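Risar sells its kitchen-bench kit as a robot anyone in the building can run. I think the price is fair and the claim is too big.

The kit lists 277 parts, and the arm went together without trouble. Rurkel's kit took us longer — and its manual was worse. But Risar's support line is open only five hours a week, and a small shop can't plan around that. I'd buy the kit for a lab. I wouldn't buy it for a school until the support improves. 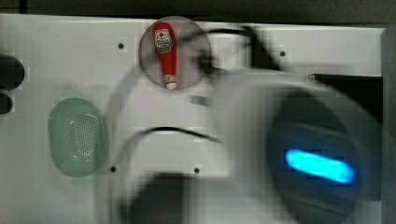
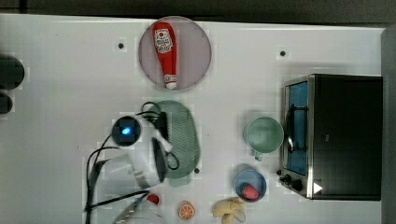

*Dronton, Saturday, February 25, 2023*

Edin Radulović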